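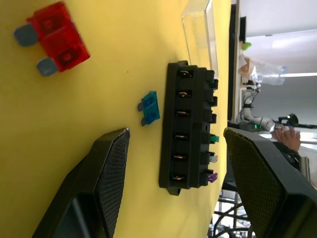
Posted by Kornél Simon, course coordinator, Arnton Robotics Club
Thread: Fuse box task, spring assessment

Members are reminded that the fuse box task will form part of the March assessment. Each team has 90 seconds to seat one blade fuse in an open slot. Either arm may be used. The other arm may hold the box steady — it may not touch the fuse.

Teams are asked to record every practice attempt, including failed ones.

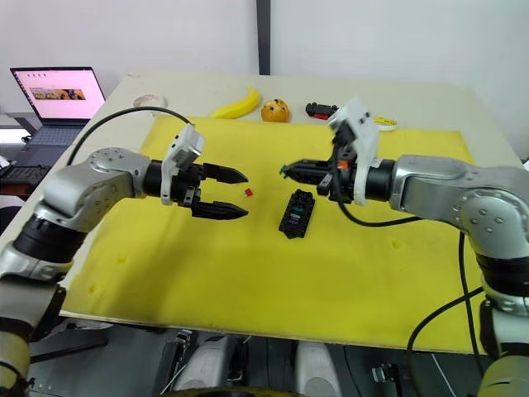 The practice log now stands at 2,137 attempts, of which 937 were entered by the Lestimia team. Entries without a team name will be removed.

Reply from tian_bench
I respectfully object to the second-arm rule. Passing a fuse from one gripper to the other is a fair method, and our team has practiced it for weeks.

Reply from Hemi Te Moana
I support the rule as written. Handing over adds a second grasp, and the judges would have to decide when the first one ended. Last year that led to 17 appeals.

Reply from tian_bench
Those appeals concerned timing. The rule could allow one handover and start the clock at the first grasp.

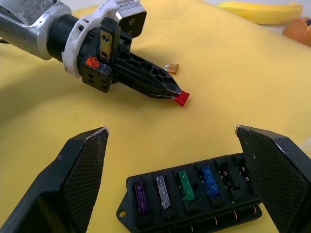
Reply from billeo_k
May a team choose which slot it fills?

Reply from Kornél Simon
The judges name the slot before the clock starts, and it stays the same for all teams in that round.

Reply from Hemi Te Moana
I would accept a single handover on a trial basis, in the practice rounds only.

Reply from Kornél Simon
The proposal is noted. The present rule applies until a revised sheet is posted in this thread.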